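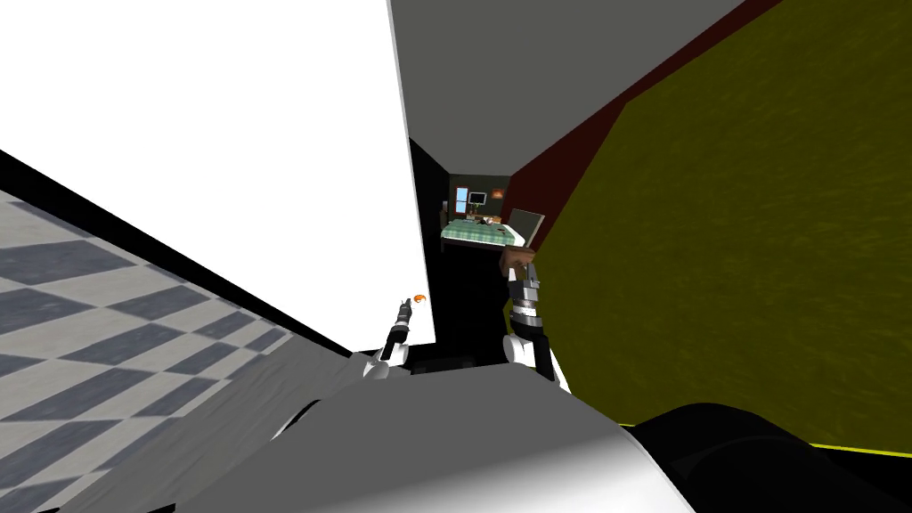 Simulador, vista do robô: caixa castanha na pinça direita, porta do quarto em frente.

Imprimir | Enviar por e-mail

Pedido: validação do orçamento Pavliuk, dois braços
Estado: em aberto, a aguardar fornecedor

Problema: a Atar pede que se aprove a compra em abril com base nos ensaios em simulador. A proposta fala em 98% de transportes concluídos. Não diz quantas tentativas, nem com que caixas, nem o que conta como concluído.

Verificação 1. Repetimos o percurso do corredor até ao quarto com a configuração de origem. Correu bem, mas a caixa do modelo é pequena e as nossas não são. Pedimos à Atar o peso usado na simulação. Responderam com o folheto.

Verificação 2. Largura da porta. O modelo traz um valor por defeito que ninguém cá mediu. A Sida ficou de enviar as medidas reais das 4 salas; até lá, não aceito o resultado como prova de nada.

Verificação 3. Custos. O orçamento inclui 5 dedos de reserva e deixa de fora a manutenção a partir do primeiro ano. A licença do simulador Grendska também não aparece. São 1.000 euros por posto, e alguém os vai pagar.

Resposta do fornecedor, 15h40: «os valores em simulação são representativos». Representativos de quê? Perguntei e continuo à espera.

Recomendação: não cabimentar a compra. Pedir aluguer de uma unidade, com ensaio nas nossas salas e com as nossas caixas, e só depois discutir quantidades. Se a Atar recusar o ensaio, fechar o pedido.

Próximo passo: medidas da Sida e proposta de aluguer por escrito.

Imprimir | Enviar por e-mail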